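Category: Work Life / Robots & Automation / FAQ

I fold laundry for robots. That's the short version I give at parties, and then I get the same dozen questions, so I finally typed up my answers. I work on the Gisix project at Plesesent, in a big open hall in Hernville. These are my opinions, and the company's may be different.

What do you do all day?

Mostly I handle cloth with a pair of grippers, one in each hand. I pick up a shirt or a towel, lay it on the sheet, fold it, shake it out and start over. The grippers record what my hands are doing, and the robots get trained on it later. A normal shift is up to 80 folds, plus breaks, plus the time I spend looking for the marker I just put down. 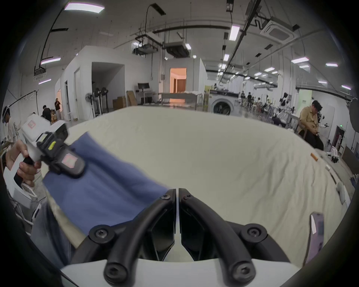
Did you need a tech background?

Nope! I came from a commercial laundry, Eyvindsson, where I ran the pressing line for years. Half my group comes from hotels, dry cleaners or retail. The training was 14 shifts, and the hardest part was unlearning how I use my fingers. With two stiff jaws you can't pinch and roll a hem the way you would at home, so you learn to let the table do some of the work.

Is it hard on your body?

Different hard. The pressing line was hot and I was on my feet the whole time. Now it's my wrists and forearms that complain. We switch tasks every 40 minutes, and please take that seriously if you're new -- I skipped my switches the first month and had to sleep in a brace. Ask for a stool early. You don't have to earn one.

What's the place like?

Bigger and more cluttered than people imagine. We've got washing machines out on the open floor, fans, cables, cardboard boxes, and robots standing farther back where another group works on them. I walk past them on the way to lunch and I've stopped noticing, which my kids think is terrible.

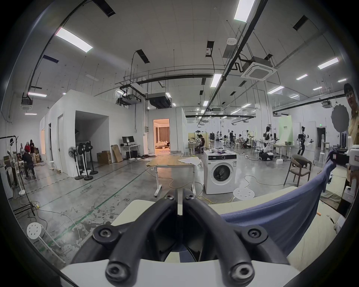
Blue garment in the gripper area, with a washer out on the floor behind it.

Aren't you training your own replacement?

I get this one the most, usually from family. Some days it bothers me, sure. The job I left was already changing before I ever touched a gripper: the folding machine came in, two people moved to the loading dock, and the rest of us got busier. Over here at least I'm in the room, and when I say a fold is dumb and no hotel would want it, somebody writes that down and we change it. I can't promise you what the work looks like in ten years. I'd be suspicious of anyone who did.

Do the robots fold well?

Towels, pretty well. Fitted sheets, no (same as me). Knits are the sneaky ones. They stretch when you lift them by a corner, they slump when you let go, and two that came off the same shelf won't behave the same way twice.

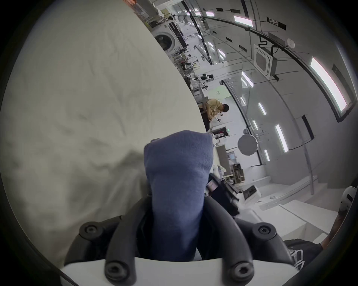
So I go slower with knits and take a deeper grab, and if I mess up I leave the mess in and fix it with the grippers on. We used to toss those takes. Now they're kept, and I like that a lot better. It's less nerve-racking when a bad fold still counts toward the shift.

Does somebody watch you the whole time?

Your recordings get reviewed, yes. What gets looked at is the grip and the cloth. I asked for the rules in writing before I signed and I think you should too, wherever you end up. Ask who sees the recordings and how long they stay around.

Does it pay better than the laundry did?

For me, a bit. I'm on 38 hours a week with no weekends, and the steady schedule matters more to me than the rate did. The folks who came from hotel work miss their tips.

Would you go back?

I miss the people, and I miss finishing a cart and watching it roll out the door. Here the same shirt never goes anywhere! But my evenings are mine again, so for now I'm staying put. If you've got a question I skipped, send it over and I'll add it when I get a minute.

Contact | Copyright Plesesent Staff Pages | Back to top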